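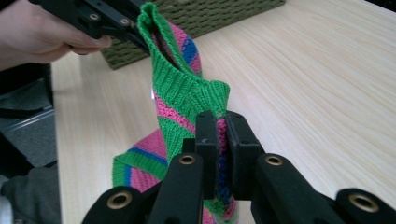
Folding a sweater is the one chore Hagos Gebreyes would never have handed to a machine, and having read the results he says he still wouldn't, at least for anything he planned to wear to a wedding.

The results, released in August by the Mesholm robotics group in Dosbridge, concern a training method called Ditport. It teaches a two-armed robot to handle knitwear from demonstrations given by people, who do the work with hand-held grippers, one per hand, and are asked to please stop sighing.

Knits have long been unkind to robots. A box stays a box when lifted. A striped pullover becomes a tube, then a puddle, then a sort of hat. Most earlier methods tried to work out the full shape of the garment before touching it, and the garment had generally changed its mind by the time they finished.

Ditport skips the full shape. It looks for ribbed edges, such as cuffs, collars and armhole trim, and treats them as places to grab. One gripper holds a rib while the other goes hunting for the next. Everything between the two is left to hang as it likes.

The group trained its model on 1000 demonstrations and then gave the robot 200 attempts at garments it had never met. It produced an acceptable fold in 80 percent of them. The same model trained without the rib rule managed 45 percent, and lost a good deal of its dignity on the turtlenecks.

"Acceptable" was settled in advance: edges aligned, sleeves inside, nothing on the floor. The standard is lower than that of a department store and higher than that of most of the authors.
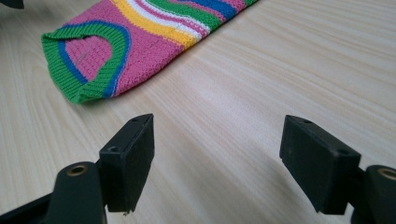 What it still can't do

Anything without a rib, for a start. Scarves defeat it completely. Loose threads are a known problem, as the robot will sometimes take hold of one with great confidence and pull. Speed is another matter, and the paper gives it a single, rather short paragraph.

Work on scarves begins next, in partnership with the Gebretsadik knitting mill, which is supplying the yarn goods and has asked for them back.

The paper, the demonstrations and the trained model are available from Mesholm on request.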